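How to Draw a Big Open Plaza in One-Point Perspective

Updated 17 February 2026 by Neusa Macedo

I love drawing plazas! All that paving does half the work for you, and once the lines start running off into the distance the page suddenly feels deep enough to walk into. You need a soft pencil, a ruler, an eraser and a sheet of paper turned sideways.

1. Draw a light horizon line across the page, a bit above the middle, and put a dot near its center. Every joint that runs away from you heads for that dot.

2. Mark even spaces along the bottom edge (I use 2 cm) and rule a faint line from each mark to the dot. Stop where your steps will begin.

3. Add the cross joints. They get closer together as they go back, so rule one diagonal from a bottom corner and draw a level line wherever it crosses a joint. Magic, every time.

4. Stack the steps as thin level bands. Five or 6 is plenty, and keep them pale.

5. Run a low wall out to each side. Give the top a different tone from the front and it pops right up.

6. Block in the buildings as plain boxes first, then stripe them with light concrete and dark glass.

7. Now go back and scuff up your paving! A few soft patches, one smudge, some joints darker than others. My friend Obadia always skips this and his floors look like graph paper (sorry, Obadia).

If you're copying from a wide-angle photo, the nearest joints may bow outward at the corners. Rule them straight or follow the curve, both look great.

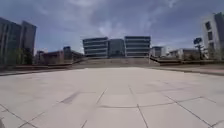 Square paving, shallow steps and low walls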